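Cleaning the Dust Out of an Old Desktop Computer

If your computer has started to sound like a hair dryer every time you open your email, there's a very good chance it just needs a cleaning. I put mine off all winter long (it sits on the floor by the back door, so you can imagine), and when I finally opened it up in February I could have knitted a sweater out of what was in there. It's a nice, slow job for a rainy afternoon, and you don't need to be a computer person to do it.

You'll want a Phillips screwdriver, a can of compressed air, a soft paintbrush that has never met any paint, and a saucer for the screws. I use a little Albers brush from the craft drawer and it has held up beautifully.

Shut the computer down properly from the menu, then switch it off at the back and unplug everything, including the monitor cable. Hold the power button in for 9 seconds to drain whatever is left. Carry the whole thing to the garage or the porch if you can, and lay it on its side on a table. Please don't do this on carpet!

Most cases have 2 screws along the back edge holding the side panel on. Put them in the saucer right away, slide the panel toward you, and touch a bare metal part of the case before you reach in.

Start with the fans. Hold the blades still with one finger while you blow, and keep the can upright, with short puffs. Then go along the vents with the brush, and be gentle around the heat sink, where the fluff likes to pack itself between the fins. Leave the power supply closed up, always, and just puff at its grille from the outside.

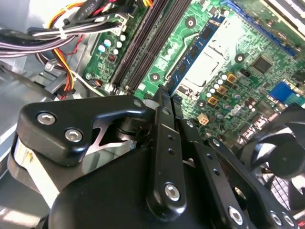
Ekilia wrote in to say that she does the motherboard last, working from top to bottom, so the dust from the fans doesn't settle on a part she has already cleaned. I've switched to her way and I like it much better.

Before the panel goes back on, give each cable a light press to be sure it's still seated. Plug everything in, start it up, and listen for any rattling. A rattle usually means a cable is brushing a fan, so shut down, unplug again, and tuck it out of the way.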